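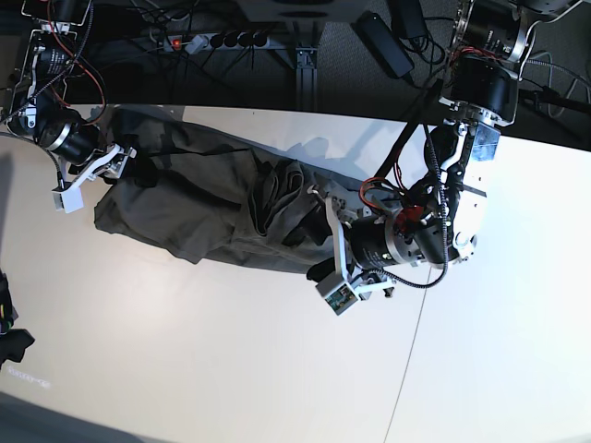
Two grippers on a length of dark cloth at the Dernico bench.

Search this site Enter keyword Go

2019-07-20
By Qianru Liang

DERNICO HOLDS OFF ON SECOND ROBOT STATION

Dernico will not order a second two-arm station this year. The company had set money aside for one after seeing sales material from Takora, which promised that the station would pay for itself within two years. We have read that promise several times and still can't find the sum behind it.

Our own sheet looks different. The quote lists the arms, grippers and wrist cameras. It leaves out setup time, spare fingertips, cabling and the hours a person spends standing next to the table. Dernico logged 436 hours of staff time on the first station against 1520 budgeted for the whole year, and most of it went to jobs the brochure doesn't mention. 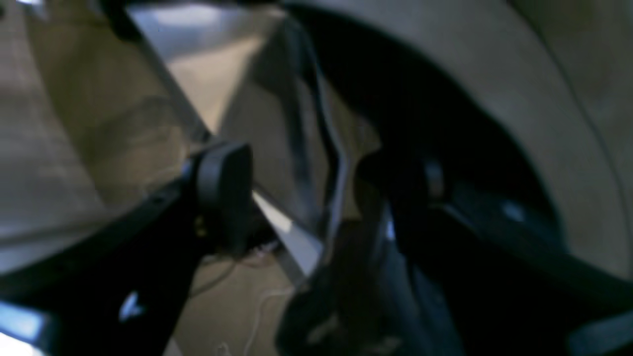
Taner Ertürk thinks the wait is a mistake, and told us that prices on the Bozkurt arms will only go up while Dernico argues over hours it would have spent anyway. We have asked for that price forecast in writing.

Cloth is a hard material to plan for. A supplier that quotes a rate for folding should say which cloth, how it was laid down and how many tries were thrown out. Until Takora does, Dernico will treat the rate as a guess and budget for none of it.

The money stays in the Asasska equipment line. Suppliers may send revised quotes, with setup and support priced separately, to the Dernico purchasing desk.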